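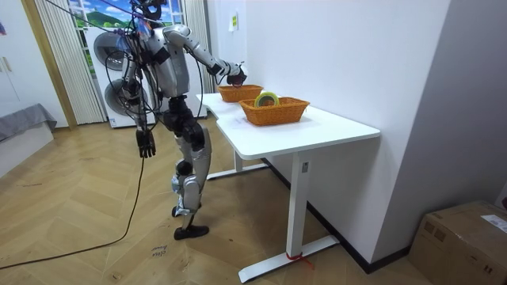

작은 방의 흰색 ㄱ자 책상과 주황색 바구니 두 개. 앞쪽 바구니에 테이프 한 롤이 서 있다.

책상 위 바구니 갤러리

작은 방을 정리한 지 5월로 꽤 되었다. 정리했다고 쓰고 나니 양심이 조금 찔려서 고쳐 쓰자면, 물건을 바구니에 넣었다. 바구니에 들어간 물건은 정리된 물건이라는 것이 이 집의 공식 입장이다.
우리 집 정리 연재를 계속 보아 온 분들은 현관과 주방 편에서 이미 실망하셨을 테니 기대치가 적당할 것이다. 이번에는 작은 방, 그중에서도 책상이다. 항목마다 한두 마디씩만 적으려고 했는데 책상 이야기에서 말이 길어졌다. 급한 분은 테이프부터 읽으셔도 된다.

책상
이름은 Correia. 긴 쪽이 1255밀리미터다. 왜 1250이 아닌지 판매처에 물어보았더니 "제품 특성입니다"라는 답이 왔다. 그 5밀리미터 덕분에 원래 들어갈 예정이던 벽에는 들어가지 않았고, 지금 자리로 왔다.
ㄱ자 책상을 사면 한쪽은 일하는 쪽, 한쪽은 물건 두는 쪽으로 쓰게 된다고들 한다. 우리 집은 양쪽 다 물건 두는 쪽이 되었다. 일은 식탁에서 한다.
흰색을 고른 것은 나다. 커피를 마시는 사람이 흰 책상을 고르면 닦는 습관이 생길 줄 알았다. 컵받침을 사는 습관이 생겼다.

바닥
헤링본 무늬의 밝은 나무 쪽마루. 이 방에서 제일 잘생긴 부분인데 평소에는 택배 상자가 그 위에 앉아 있어서 볼 일이 없다. 의자를 끌면 무늬 방향을 따라 살짝 비껴 가는 기분이 든다. 기분만 그렇다고 식구들은 말한다.
쪽마루 사이에 연필심이 한 번 끼었는데 카드로 빼다가 카드가 졌다. 연필심은 나중에 청소기가 가져갔다.

뒤쪽 바구니
벽 가까이에 둔 것. 원래 임무는 영수증이었다. 이사업체 Cavgate의 견적서, 보증서, 언젠가 환불할 생각으로 모아 둔 종이들이 여기서 한 철을 보냈다. 환불 기한은 종이보다 성실해서 하나도 빠짐없이 지나갔다.
한번은 마음먹고 다 꺼내서 날짜순으로 놓아 보았다. 같은 충전기를 두 번 산 기록이 나왔고, 그 뒤로는 날짜순으로 놓아 보지 않는다.
앞으로의 임무는 미정이다. 후보로는 우편물과 안경, 그리고 안경을 찾다가 발견한 물건이 있다. 마지막 후보가 가장 유력하다.

앞쪽 바구니
두 개 중 큰 쪽. 크다는 이유로 중요한 물건을 맡기기로 했고, 현재 맡은 물건이 테이프다.
엮은 바구니는 옆이 살짝 벌어져 있어서 손을 넣기 편하다. 그 대신 두 개를 나란히 붙이면 윗부분끼리 먼저 닿고 아래에는 틈이 남는다. 지우개가 사라지는 틈이다. 그래서 떨어뜨려 놓는다.
바구니 이름표도 만들어 보았다. '문구'와 '기타'. 일주일 만에 양쪽 다 '기타'가 되어서 떼어 냈다.

테이프
세워서 둔다. 눕혀서 두는 사람과 한집에 살고 있는데 이 문제만은 양보하지 않았다. 눕힌 테이프는 위에 뭔가가 쌓이고, 그러면 우리 집에서는 테이프를 새로 산다. 세워 두면 바구니 밖으로 반쯤 올라와서 문간에서도 보인다.
겉은 연한 연두색이고 가운데 심은 흰색. 주황색 바구니와 어울리는지에 대해서는 의견이 갈렸고, 결론이 나기 전에 저녁을 먹었다.
끝부분을 접어 두는 것은 내 담당이다. 접지 않은 테이프의 끝을 손톱으로 찾는 시간을 모아 보면 외국어 하나쯤 배웠을 것이다. 접어 두어도 배우지는 않았다.

바구니의 출신
둘 다 Vostidthorpe에 있는 생활용품점 Warkelley에서 샀다. 가게 안쪽 구석에 색깔별로 쌓여 있었고, 나는 베이지를 사러 갔다. 베이지는 전시품만 남았다고 했다. 전시품은 판매하지 않느냐고 물었더니 그건 직원용 사탕 통이라고 했다.
주황색은 집에 가져와서 보니 가게에서보다 더 주황색이었다. 조명 탓을 하며 저녁까지 기다려 보았는데 저녁에는 한층 더했다. 지금은 정이 들었다. 적어도 책상 위에서 바구니를 못 찾는 일은 없다.
교환하러 가려고 영수증을 찾은 적이 있다. 영수증은 바구니 안에 있었고, 바구니는 이미 꽉 차 있었다.

47일의 기록
바구니를 들이고 책상 위를 비워 두기로 한 뒤로 버틴 기간이 47일이다. 개인 최고 기록이고, 종전 기록은 13일이었다. 그때 기록을 깬 것은 설명서 한 권이었다. 설명서를 한 권 올려놓으면 그 위에 봉투가 오고, 봉투 위에 양말이 온다. 양말이 책상까지 오는 경로는 아직 밝혀지지 않았다.
이번에는 무너진 날 바로 되돌렸다. 방법은 간단하다. 책상 위의 것을 전부 바구니에 넣고, 바구니에 들어가지 않는 것은 옆방으로 보냈다. 옆방 편은 다음에 올린다. 옆방의 사정에 따라 다음이 아주 다음일 수도 있다.

닦는 일
바구니의 엮인 틈에 먼지가 낀다. 안 쓰는 칫솔로 터는데, 반드시 안 쓰는 칫솔인지 식구들에게 확인하고 시작하시기 바란다. 나는 확인을 나중에 했다.
책상은 마른 천으로 한 번, 살짝 적신 천으로 한 번. 구석이 꺾이는 자리는 팔이 잘 닿지 않아서 마음으로 닦는다. 쪽마루는 결이 이리저리 바뀌므로 어느 방향으로 밀어도 절반은 틀린 방향이다. 편한 쪽으로 미시면 된다.

자주 듣는 말
"바구니가 하나면 되지 않아?" 하나였던 시절이 있다. 그때는 모든 물건이 그 하나에 있었고 아무 물건도 그 안에서 나오지 못했다.
"뚜껑 있는 걸 사지." 뚜껑은 수납 도구가 아니라 선반이다. 우리 집에서 뚜껑 위가 비어 있던 날은 없다.
"책상에서 일은 언제 해?" 이 질문은 식탁에서 받았다.

남은 일
서랍에서 나온 열쇠 하나의 주인 자물쇠 찾기. 맞는 자물쇠를 찾을 때까지 열쇠를 어디 둘지 정하기. 꺾이는 구석용 긴 먼지떨이 사기, 또는 팔이 긴 친척 초대하기.
컵받침은 그만 사기로 했다. 그 결심을 한 뒤로 산 컵받침은 선물용이다.

같은 연재의 다른 글
현관: 우산은 왜 늘어나는가
주방: 양념통에 이름을 쓴 사람과 안 읽는 사람
옆방: 준비 중

댓글은 글 아래 칸에 남겨 주세요. 주황색에 관한 의견은 이미 많이 받았습니다.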